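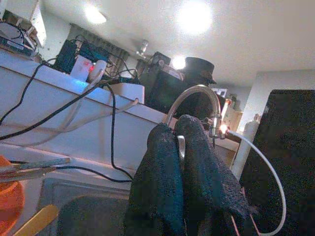 Hammad Farooqui
Manipulation lead, Tenside
To: chores list
Re: Re: so can it do my dishes or not?

Mudassar Kakakhel wrote:

> I came back from the Wurberg open day in a sour mood. The arm there
> folded one towel, very nicely, and then the fellow running it folded
> the next six himself while he talked. I run a small canteen in
> Pesumcombe. Every evening we have 300 place settings to scrape, stack
> and load, and I would pay real money for something that did half of
> it. But I have been hearing "a couple more years" for as long as I have
> had the canteen. Is there anyone on this list who can tell me what
> works today, in plain words, with no showreel?

Mudassar, I'll try, and I'll try to keep my excitement on a leash. It may slip.

Plain words first: no, you can't buy an arm from us or from anyone I know that will clear your canteen this winter. For 300 settings a night you want a conveyor machine and a good person at the scraping end. Please don't put off fixing your loading area on our account.

But the small pieces of the job are coming along so much faster than I expected! Two years ago our whole program was moving a plastic cup from one side of a table to the other. Now we work on a real counter next to a real sink, with bowls sitting on plates and cutlery lying wherever it got left, and the arms manage a fair share of it. Bowls are the happy part. A bowl has a rim, a rim is easy to pinch, and if the grip is a little off the bowl mostly just tilts. Plates lying flat are harder than they look (slide a fingertip under one at home and feel how little there is to get hold of), so we come at them from the side and tip them up.

Then there's cutlery, which I could write about all night. A spoon resting in a bowl is a lovely little problem. The handle sticks out at whatever angle it likes, it rolls when you touch it, and the metal is so shiny that the depth reading goes to pieces right where you need it.
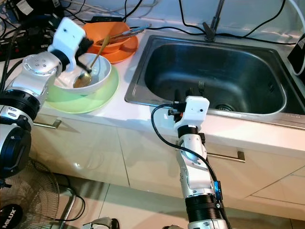 We logged 2,302 spoon and fork pickups between spring and October. The early ones were awful. In the last batch the arm got the thing out of the bowl and into the sink on 19 tries out of 20 when the handle was clear of everything else, and that made me run down the hall to tell Lu, who was on the phone. When two utensils were crossed or touching, it dropped to 10 out of 20. So you see where the trouble is. Your bus tubs, I'm guessing, are nothing but crossed utensils.

Speed is the other thing, and I don't want to hide it. A person picks up a handful of forks in one grab. We pick up one fork, think about it, and put it down. If you timed us against your slowest dishwasher on his worst evening you'd laugh.

The sink itself needs more work too. Getting something into the basin is fine. Getting a fork back out, when it's standing up against the wall and the fingers have to go down beside it without hitting the rim — that's what Lu is on this month. Lu wants softer fingertips, I want a better wrist path, and we're trying both.

What would help us a lot is knowing what your tubs look like when they come back from the floor. Are the bowls nested? Do people leave the spoons in? Is there a napkin in everything? If you could describe one ordinary evening, greasy details included, I'd set up the counter to match and write back to the list with whatever happens, flops and all.

And the towel at Wurberg — did it start flat or in a heap? If it was in a heap I'm impressed, even if it was only the one.

Hammad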